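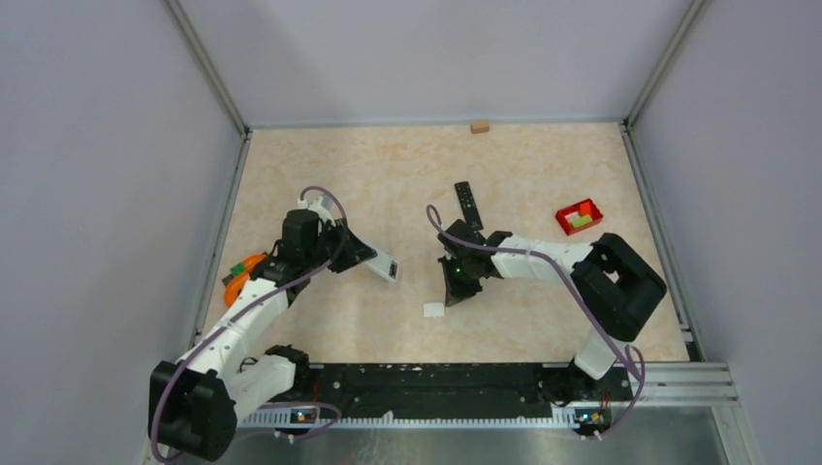
Battery collection starts this month in Moltcombe

Moltcombe residents will be able to hand in used household batteries, and get help taking them out of remotes and other small gadgets, at a new drop-off point opening this month at the Janis hardware store.

The collection point will be at the back counter and will take AA, AAA, C, D and 9-volt batteries, along with the small button cells used in watches and key fobs. It is free to use. The limit is 30 batteries per person per visit, and anyone with more than that is asked to call the store first.

The store will also run a help table from 3 to 6 in the afternoon on the days the collection is open. People can bring items they are having trouble with, such as a cover that will not slide off or a cell that has been left in too long and has stuck in place. Staff will open the compartment, take out the cells and check the contacts. They will not repair electronics beyond that.
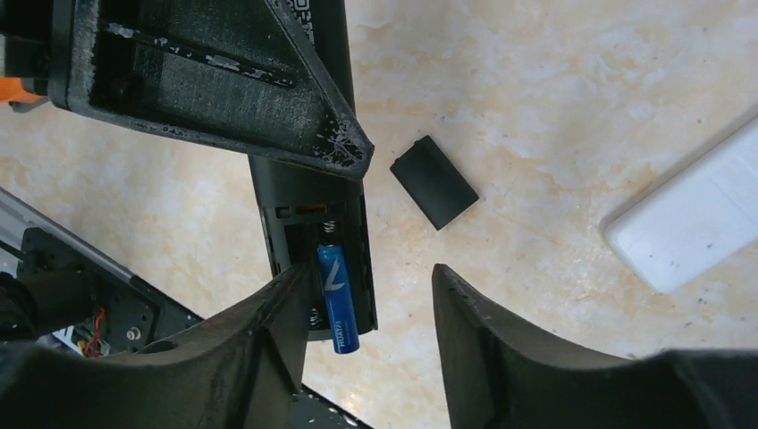
Remote controls are expected to make up much of what comes in. When the store tried out the idea for a week last spring, remotes were the most common item by a wide margin, followed by flashlights and toys. Many of them still worked once they had fresh cells. Others had crusty contacts, and those were cleaned with a cotton swab and a little white vinegar and left open to dry.

The store offered this advice for people sorting through drawers at home. Take the cells out of anything that will not be used for a few months. Keep the cover with the item – a piece of masking tape is enough – as loose covers are easily lost and hard to match later. Do not mix an old cell with a new one, even if the old one still seems to have some life in it. If a cell has leaked, put on gloves before touching it and bag it separately.

Small parts should be kept together too. Screws and spacers that come out of a gadget can roll a long way on a hard tabletop, and a shallow box or dish next to the work will save time on the floor later.

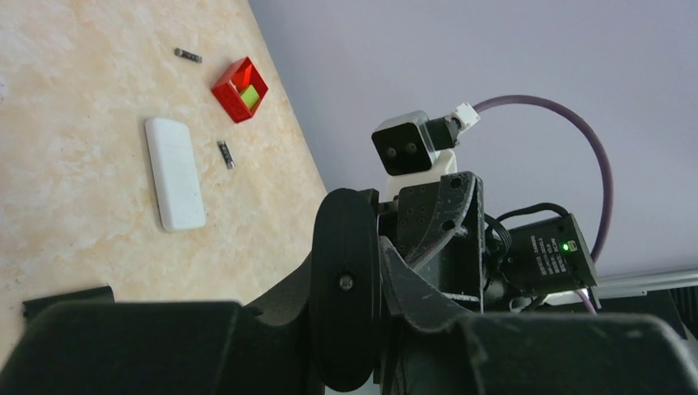 Power banks and other rechargeable packs will be handled separately from ordinary batteries. They should be brought in whole, and residents are asked not to open the case or pull out the cells themselves. A pack that is swollen, cracked or warm to the touch should not be carried into the store at all. The town's household waste line can arrange a pickup, and the wait is currently up to seven days.

Before bringing in 9-volt batteries or button cells, residents should put clear tape over the ends. The same goes for rechargeable packs with exposed contacts. Taped batteries can go together in a plastic bag or a cardboard box, but metal tins should be left at home.
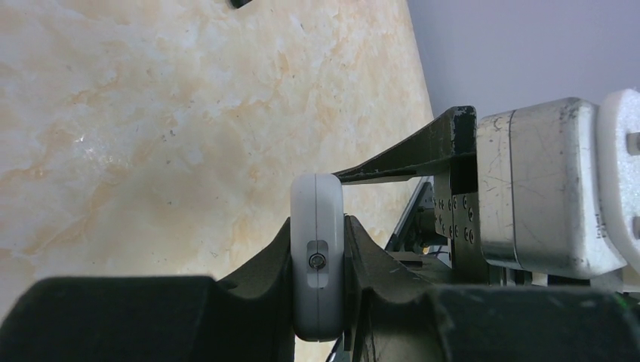
Everything collected will be sorted at the store and picked up by Vidov Recycling, which already serves the Khúc Street transfer station. The transfer station will go on accepting batteries during its regular hours, though it has no help table and does not take power banks.

Car batteries, fluorescent tubes and smoke alarms cannot be left at the hardware store. Those still need to go to the transfer station.

The drop-off point will be open through the end of July, and the store will then decide whether to keep it going. A printed list of accepted items is available at the front register. Parking is behind the building, and the back door by the lumber racks will be unlocked during help table hours for anyone carrying a heavy box.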